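Home | News | Business | Schools | Sports | Obituaries | Contact

Ernetti bakery to move packing line to old Condunia plant, 23 jobs coming with it

Friday, July 12, 2024

Ernetti, the family bakery that has been on Mill Street longer than the traffic light has, is moving its packing and shipping work out to the former Condunia building on the county road. The town board signed off on the lease Wednesday night after a short meeting and a long argument over trucks.

The bakery itself stays put. So does the shop counter, the morning rolls, and the bench out front. What goes is the back half of the operation — boxing, labeling, cold storage, loading — which has been squeezed into a converted garage and a rented shed.

Czesław Sikora, general manager at Ernetti, told the board the company has run out of room downtown and has been turning away orders from grocery stores since January.

"We bake it fine. We can't get it out the door fine," he said. "Two trucks show up at the same time and one of them is blocking the dentist."

The new site will bring 23 jobs, most of them full time. Two shifts to start. A third may be added for the holidays if orders hold up. Sikora said current packing staff will be offered the same jobs at the new location at the same pay, plus a mileage payment for the first year for anyone who used to walk to work.

Hiring opens next month. Applications at the shop counter, on paper, or by mail. The company is still working on a web form.

The Condunia building has been empty since the closet-door maker left town. Roof was redone before the company went, and the loading docks are in decent shape, according to the town's inspection report. The floor drains are not. Ernetti will pay for the drains and the town will pay to widen the driveway apron, at a cost to the street fund of $3,326.

Rent is set at $2,157 a month for the first year, with a step up after that tied to the county assessment. The lease runs five years with an option for five more.

Most of the hour was taken up by trucks. Neighbors on the county road side wanted to know how many and how early. The answer, after some back and forth, was no deliveries before 6 a.m. and none at all on Sundays. Engines off while loading. A resident whose bedroom faces the docks asked who would check on that. The board chair said to call the clerk's office and it would be looked into.

Another asked about smell. Sikora said there will be no ovens at the site, so no smell, "good or bad." That got a laugh, and one complaint from a woman who said she had been hoping for the good kind.

There was also a question about parking downtown once the trucks are gone. The garage lot behind the bakery has been closed to the public during working hours for years. Ernetti plans to give back part of it to shoppers but did not say how much or when. The board asked for something in writing by the next meeting.

The vote was four to one. The no vote came from the member for the east side, who said she liked the project but wanted the driveway paid for by the tenant. She also asked that the minutes show it, and they do.

Other tenants in the works

Ernetti will take the north end of the building only. The south end is still open, and the town is talking with two other firms. Szczepańska, a maker of jams and pickled vegetables from the next county over, has toured the space twice. Jelleo, which sells frozen desserts, asked for a floor plan but hasnt set a visit yet.

Neither has signed anything. The clerk said a second tenant would help cover the heating, which runs off one boiler for the whole building. If the south end stays empty, Ernetti gets a small break on the winter bills. Details of that are in the lease, a copy of which can be read at the clerk's office during normal hours. Bring your own glasses, the print is tiny.

What happens next

Drain work starts first, then paint, then cold storage. Ernetti hopes to be packing at the new site by fall. Sikora would not give a day. "Plumbers give me a day, I'll give you a day," he said.

The driveway work will close one lane of the county road near the plant for part of a week. Signs will go up ahead of time. The school bus stop at the corner will move down to the church lot while teh crew is there, and parents on that route will get a letter.

The bakery shop will keep its regular hours during the move. Bread orders for pickup should be placed the day before, same as now. The day-old rack is staying too — more than one person asked.

The board also heard a short report on the pool pump (fixed), approved the street fair permit, and put off talk about leaf pickup until the next meeting.
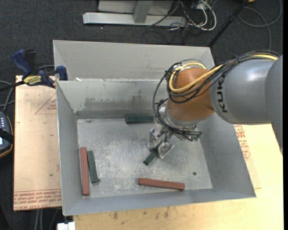

Also in Business

Farm stand on the county road adds evening hours through the end of summer. Cash or check only.

Hardware store sidewalk sale runs all weekend, rain or shine. Paint, garden hose, leftover grills.

Contact the newsroom | Copyright 2024, all rights reserved | Back to top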